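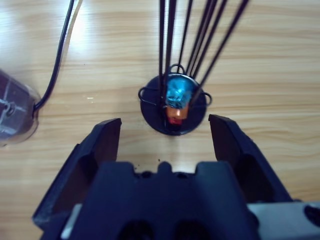

Page last changed: Thursday, 16:20

4.2 Changes at the packing bench

Figure 3. Gripper open at the wire holder, Zaltasbridge bench.

Logged 3,622 picks in February, 296 needing a hand from staff. Pickers now mostly clear stops and reset holders. Less reaching, more waiting. Two of them disliked teh waiting (Farooqui, interview notes). Breaks got shorter at first, then went back to 20 minutes. Pay grade unchanged, still under discusion.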